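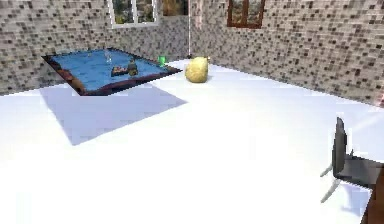 I have spent most of this month trying to get a piece of software to find a drinking glass. I say "most of this month" as though there was a plan, but really I sat down one morning in March meaning to tidy up a config file, and I looked up and it was dark and I'd had toast for two meals.

Some of you will remember Kidum, the little table-clearing planner I've been picking away at in the evenings. You give it a scene, it works out where things are, it decides what to pick up first, and it hands a path over to the controller. The controller and I are on good terms these days (we weren't last winter, as long-suffering readers know). It's the very first bit, the working out where things are, that has been keeping me up.

The trouble is clear things. The green cup at the corner of the blue table is a joy. Kidum finds it every time, draws a nice snug outline round it and gets on with its day. The dark bottle is fine too, on its own. But the bottle stands right beside a flat dark tray, and for ages the two came back as one lump, a sort of bottle with a very large foot, and the planner would then try to grasp it somewhere in the middle of nothing at all. And the glass! The glass is a few faint white highlights on blue. I can barely pick it out myself without leaning in, so I do have some sympathy.

My first idea was to turn the lights down. The floor in this room comes out so bright that it's nearly pure white, and I'd convinced myself that all that glare was drowning the fine edges. So I spent two evenings fiddling with exposure in Zutholm, the renderer I've been using since the autumn, and made a whole set of darker rooms, and the scores hardly moved. A bit deflating, that. I did learn where the tone settings live, so I suppose it wasn't wasted.

What did help was a lot duller. I'd been shrinking every picture before it went into the detector, purely for speed, and then the detector was shrinking it again inside its own loading step. Two lots of shrinking! By the time it got to the part that does the thinking, the glass was a smudge. I took my own resize out, let the library do its one, and went to make a cup of tea, and when I came back Kidum had found the glass in most of the test views. I may have done a small dance in the kitchen.

The bottle and tray needed something else. I now run a second pass on any outline that looks too wide for its height, using the depth values, and split it where the depth jumps. It adds some 20 milliseconds, which I can live with. The walls still give me the odd fright, mind you. They're covered in little mottled tiles and every so often Kidum decides that a dark patch of them is an object and would like to pick it up, please. I've put in a rule that ignores anything not resting on the tabletop, and that also takes care of the lumpy yellow thing on the floor, which used to send the planner off on the most extraordinary detours.

Next on the list is the order it picks things up in. At the moment it goes for whatever it's most certain about, so the green cup is always first and the glass is always last, even when going the other way round would make a far shorter path. I have a half-written fix on a branch called wamdale, and I'm rather fond of it, but it falls over if there are more than 5 objects, so it's staying where it is until I've had a proper sit down with it. If anyone has a tidy way of weighing certainty against travel distance, please do leave a comment, I read them all, even if it takes me a while to answer.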